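Play produce: one tray for everything, or sort it?

tallgrass_mo
18 April 2026
I look after the pretend grocery corner in a small child care room, and I'm trying to settle how we put the food away. 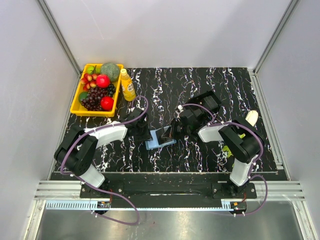 My habit is one yellow tray with all the produce in it. Broccoli, apples, limes, the big bunch of grapes, the smaller darker bunch, and those little red and yellow fruits that I think are meant to be lychees. The juice bottle stands next to it because it won't lie flat on top of the grapes. It's quick and the kids know where it goes.

My coworker wants fruit and vegetables in separate bins with labels. We have room for 4 bins on the shelf but I don't see the point when the broccoli would be in one by itself. What do other people do?

pinecone55
One tray. We have 101 pieces of play food at our place and tried sorting by type for a year. Cleanup took longer and everything ended up mixed by lunch anyway.

Umon_room_b
I disagree. Sorting is part of the play for our group, mostly four-year-olds. They like having a job. We use picture labels, no words. If the vegetable bin is thin, buy a few more vegetables. A carrot and a couple of peppers would do it.

tallgrass_mo
I'm not against more vegetables. The budget opens again in July so it would have to wait until then.

lidless
What are the grapes like to clean? Ours hold water between the grapes and I gave up and went to felt ones.

tallgrass_mo
Warm soapy water, rinse, then I hang them on a hook overnight by the stem end. If you put them straight back in the tray they stay damp underneath. The apples I just wipe.

pinecone55
Felt is worse in my opinion. It pills and you can't wipe it.

lidless
You can put it in a mesh bag in the wash though. Ours have been through plenty of times and they look all right. The felt broccoli went a bit flat.

Nenthorpe_nan
Grandmother here, not a teacher, so take this for what it's worth. I keep mine in a shallow tray like yours and put the big things in first. Broccoli in a corner, apples against the side, grapes in the middle, limes wherever there's a gap. When I used a deep basket they dumped the whole thing on the floor to get at the bottom.

Umon_room_b
Agree on shallow. I'd still use two shallow trays.

mapleandrye
Does anyone know where to get the little red and yellow fruits? The set we got from Pamero was all bananas and oranges. I paid 18 dollars for it and half the kids ignore it.

tallgrass_mo
Mine came in a mixed bag from Langat. I don't know if they still sell it. The bag didn't say what they were. The kids call them baby apples and I've stopped correcting them.

mapleandrye
Thanks, I'll look.

Umon_room_b
Back to the question, what about the bottle? Does it count as produce?

tallgrass_mo
No, it goes on the drinks shelf with the milk at the end of the day. During play it stands by the tray.

pinecone55
Then you're already sorting.

tallgrass_mo
Fair enough. I'll try a second tray for two weeks with the vegetables we have and see if cleanup gets slower. If it does I'm going back to one.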